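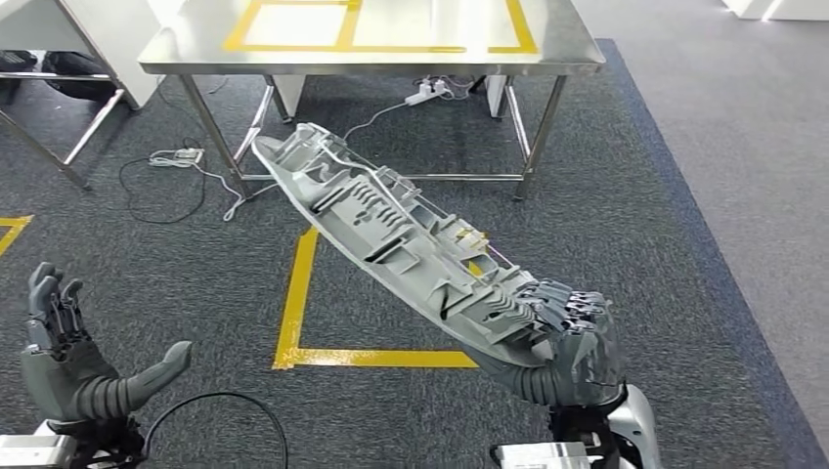
I had been meaning to write up my visit to the Gumodel open day ever since I got home, and since a couple of you have asked what on earth a person does for a whole afternoon among plastic moldings, I had better get on with it. The date was 31 May 2024, the weather was lovely, and the little train out to Flirville was so full of families that I stood the whole way and didn't mind a bit.

Gumodel makes molded plastic parts, mostly the kind you never see because they end up with their pretty side facing out. I have always been one for the other side. Turn over a long pale gray trim piece and you get a whole little town – ribs running this way and that, square pockets, clips, thin walls, the round bosses where screws are meant to go – and then at the rim it all gives way to one smooth curved lip, as if nothing had been going on behind it. I could have stayed with the parts until closing time (and very nearly did).

Our guide was Rafferty Fitzsimmons, a patient man with a soft voice who has worked there for 19 years and still gets excited about wall thickness. He told us that a rib made too fat will leave a dent you can see from the front, and that his first mold had exactly that trouble and had to go back to the toolmaker in Pluda twice, the second time in December, through the snow. I asked him far too many questions and he answered every one of them.

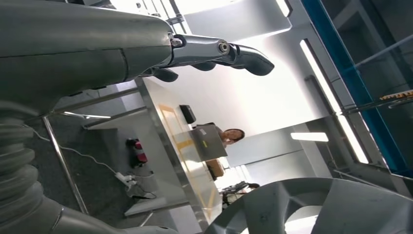 The room itself was pleasant and much quieter than I had expected, with dark carpet underfoot, long strip lights overhead and blue-framed glass to one side. The table had yellow tape laid out on it in outlines, and I do like a place where things have a spot to go back to. I have tried the same at home with my sewing table and lasted around a week! People were getting on with their work, one of them at a laptop with a cardboard box beside it, and it felt like being let into somebody's kitchen.

Afterward there was coffee and a very good plum cake from the Rosenthal bakery, and I bought a bag of sample clips for 99 cents, which my grandson has already lost under the sofa. They hope to run another open day next spring. Wear comfortable shoes, and bring something to eat on the train, as the kiosk at Flirville shuts early.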